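Small stitches, skin pads and a long afternoon
10 May 2025
By Benedetta Zanetti

My brother Evaristo says I write only when I am tired, and today he is right. I came back from the suturing course at six with a stiff neck and a bag full of used thread.

I should say first that I like the practice pads very much. I bought my own in August, a cheap one for 18 euros, and it was smooth like a kitchen sponge. The pads on this course are better. They have tiny pores and small creases, and under the lamp you forget a little what they are made of. I looked a long time at the surface before I looked at the tips, and this was my first mistake of the day.

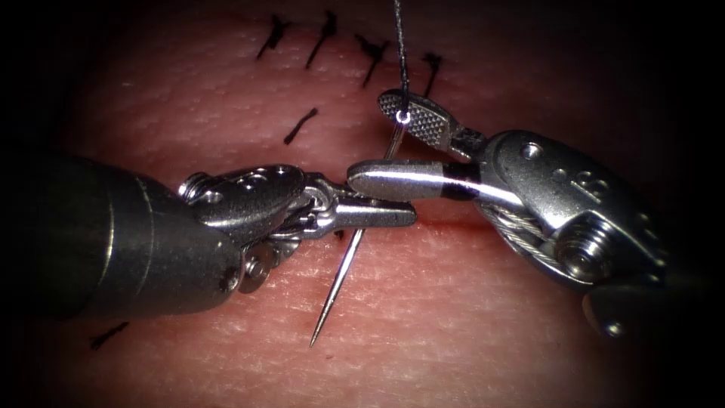 What I learned about holding

I always believed that a grasper is a grasper. But the slim jaws and the wide ones with the crossed pattern are very different to work with. With the slim ones I am gentle. With the wide ones I trust the grip too much, and I pull. Muthu Bhat, our teacher, told me twice to open, wait, and then close. I wrote it on my hand.

After the break we passed to the curved needle. One must follow the curve and not push straight, which I know from sewing curtains, but my wrist does not know it yet. I also like to cut the thread too short, so at the end of a row I have nothing left for the knot.

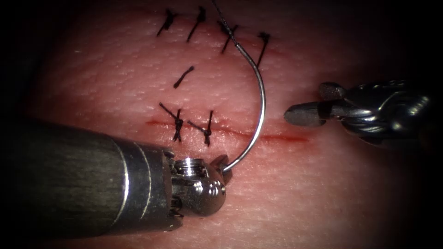 NOTES FOR NEXT TIME

Take the needle, check the angle, breathe. Leave a longer tail. Do not talk with Mirko during a knot, he makes me laugh and then I must begin again.

The next course costs 70 euros more and I have not decided. If somebody knows a good pad that does not tear at the edges, please write to me.

Recent posts
Curtains for the small room, finally
Osvaldo's bread, second attempt
A weekend in Grumden
My old sewing box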